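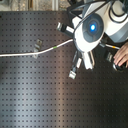 Reading time: 2 minutes

4. Gripper comparison on the Stultach bench

4.1 Purpose

This section explains how to prepare the arm for a side-by-side trial of the Veltham and Urio grippers. Both use the same wrist plate and the same controller. The procedure replaces the one issued in September.

4.2 Before you start

Clear loose tools from the breadboard table. Brackets that are bolted to the table may stay in place if the arm can pass them at the lowest working height.

Caution: Keep hands outside the working area whenever the arm is under program control. Hand guiding is permitted only in teach mode.

4.3 Routing the white cable

1. Bring the cable in from the left side of the table and over the small metal bracket. Do not clamp it.

2. Check that the green marking lies between the bracket and the gripper housing. If it does not, pull the cable back and start again.

3. Leave enough slack for the wrist to turn fully in both directions. A tight cable adds a side load, and the force readings of the two grippers can then no longer be compared.

4. Loop the black cables over the top of the housing, away from the fingers.

Note: The color of the light on the face plate does not show which gripper profile is loaded. Confirm the profile on the controller screen.

5. In teach mode, lower the wrist until the fingertips are above the open part of the breadboard. View the fingers from the side and look for any cable or strap that could catch on a bracket.

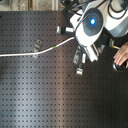
6. Save the position under the name of the gripper being tested.

4.4 Running the trial

Run 25 grasps with each gripper at the same speed setting - do not adjust the fingers between grasps. Record each dropped part on form 649. If the controller reports error 56, stop the arm, reseat the cable and repeat the full set.

Completed forms go to Eirlys Price. Questions about controller settings should be sent to Hagos Wolde.

Revised November 11, 2020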